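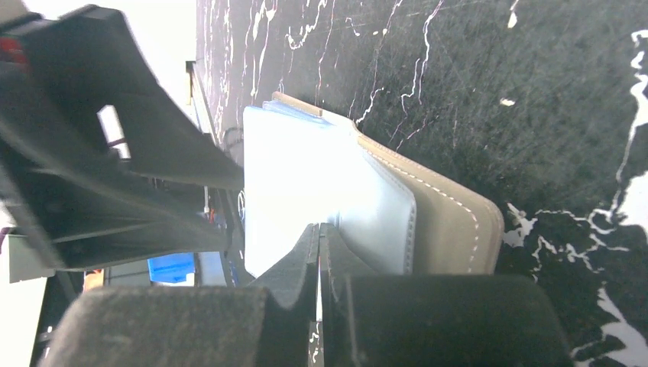

Illetell Equipment Planning Group

2024-04-16
By the Equipment Planning Group
3 min read

Gripper cell budgeting is the planning of money, floor space and staff time for a robot arm that picks up and places small goods. At Illetell the term covers the arm, its fingers, the wrist camera, the table and the spare parts kept for all of them. It does not cover conveyors, which are bought under a separate plan.

Scope of the work

The cells handle small leather goods such as wallets and cardholders. Items may be presented singly or stacked, with a smaller piece lying on a larger one, and the fingers close on both together. Stacked picks set the requirements for finger width and pad surface, and most of the quotes the group asks for start from them. Tabletops are also specified in advance. A dark top with strong veining is harder for a camera to read than a plain one, and pale leather under bright light can look almost white, so lighting is quoted with the table.

Cost lines

A budget request has four lines: purchase, fitting, training and upkeep. The purchase line is the largest but is usually the easiest to settle. Upkeep is where early plans fell short. Finger pads are treated as consumables and entered at $29 each, with up to 200 allowed per year across all cells. A replacement gripper housing is entered at $511. Fitting, including cable runs and a day of setup, is a fixed $2,650 per cell.

Suppliers

Moretti supplies arms and housings. Paisan supplies pads and fingers, and quotes them in pairs. Pads from different batches can differ in texture – the order form asks for the batch number for that reason. The Nullthorpe site buys under the same terms but keeps its own stock of spares.

Planning cycle

Requests are collected in spring and approved in July. A cell that misses the July date waits for the next cycle unless it replaces a failed unit. Leasing was considered for the first cells and dropped when the terms did not include pads. It remains an option for short trials – the form is the same, with the purchase line left blank.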